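About us

Updated Mar 21, 2026

Petek is a secondhand clothing and mending shop on the canal side of Clolside, and we love old clothes. We love the ones with good buttons, the ones with name tapes still sewn in the collar, the band shirts that have gone soft as a duster. We sell them, repair them, swap them and teach people how to look after them, and we've been doing it for 12 years.

The shop began as a rail of coats in the corner of a bike repair place. The bikes moved out, the coats stayed, and before long we had taken on the whole ground floor and then the floor above it as well. Upstairs is where the mending happens. Downstairs is the shop proper, with two fitting rooms, a long mirror we rescued from a dance school and a children's corner that is never tidy for longer than an hour.

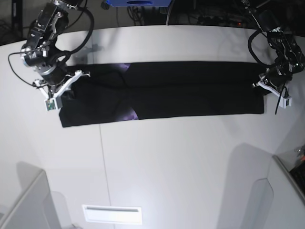
Everything we sell comes from people who live near enough to drop it off. We take clothes in any state as long as they're clean, and we sort them by what they need: ready to wear, needs a stitch, needs a rethink. Black clothes are their own little world. Hang a black top on a crowded rail and it disappears, so we like to fold the dark things with a bit of the print showing, the way a patch of purple peeps out of the black cloth on the white table, and you'd be amazed how many more people stop and pull one out for a look. Plain ones we fold by size and stack near the window where the light is best.

What we pay depends on the piece. You can have cash, or a bit more as shop credit, or you can ask us to pass the money to the Deltura fund, which buys school shoes and winter coats for local families. Last year the fund paid for 14 full sets of uniform on top of the coats, and we were over the moon about it.

The mending room

If you've never been upstairs, please come! We have sewing machines of every age, a cutting table big enough for a double duvet cover, and drawers and drawers of zips. Jeans are the job we see most (knees, then inner thighs, then back pockets), followed by jumper elbows and the linings of winter coats. We do small repairs while you wait if we're quiet, and bigger ones usually take a week or so.
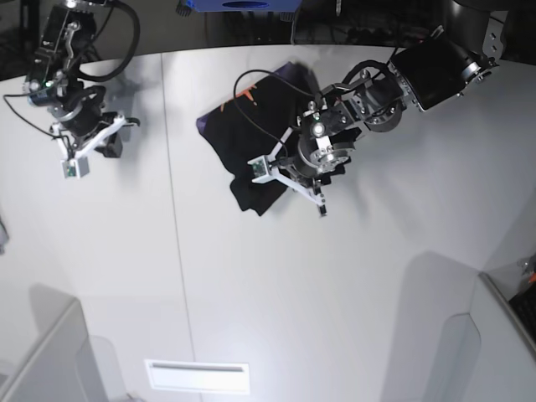
We also keep a thread library, which started as a joke and got out of hand. It lives on the back wall, sorted by colour, and you're welcome to bring in a garment and match it in daylight. Take as much thread as you need and put a coin in the tin. There are 2,000 reels up there now, most of them given to us by people clearing out a relative's sewing box, and some of the older wooden ones are beautiful things in themselves.

Our classes run all year except August. Beginners start with buttons and hems, and go on to patching and darning once their hands have got used to it. From April we're adding an evening course on changing the fit of things you already own, so taking in a waist, letting down a cuff, turning a shirt you never wear into one you do. Asska, the knitting group, meets in the same room and will happily teach anybody to pick up a dropped stitch. 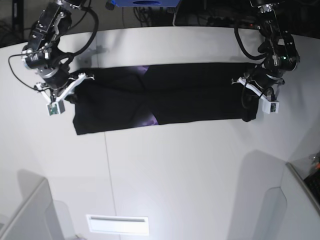
We get asked a lot about looking after clothes at home, and we could talk about it all day. Wash less often and wash cooler. Turn printed things inside out. Dry knits flat and keep them off hangers, which pull the shoulders into points. When you fold something long, give it a gentle tug from both ends first, as is happening with the black piece stretched over the tabletop, then smooth it from the middle outwards before you make the next fold. It takes a few seconds and saves a lot of ironing. Moths are a longer story, so ask us for the leaflet.

Some things we can't take: underwear, anything with a strong smell of smoke, and duvets, as we simply haven't the room. Towels and old sheets are always useful. We cut them up for practice cloth, and the scraps go to a local animal rescue.

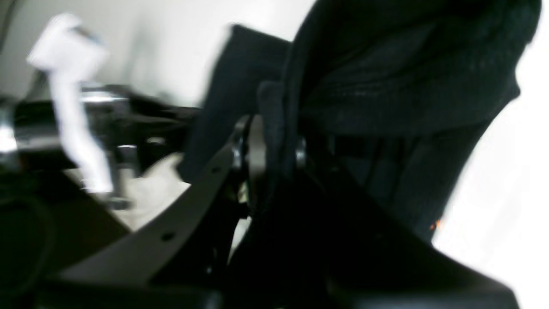 Jumpers deserve a special mention. We'll take them with holes, with felted cuffs, with one sleeve longer than the other. The good ones get darned and go back on the rail, and those past saving are unravelled and wound into balls for the knitters, who have made hats, blankets and one very grand tea cosy from them.

Finding us

We're on the corner by the footbridge in Clolside, with the green door. The shop is all on one level and there's a ramp, though the mending room is up a flight of stairs, so if those are tricky just ring the bell by the till and we'll bring the pins and the tape measure down to you. Dogs are welcome on both floors.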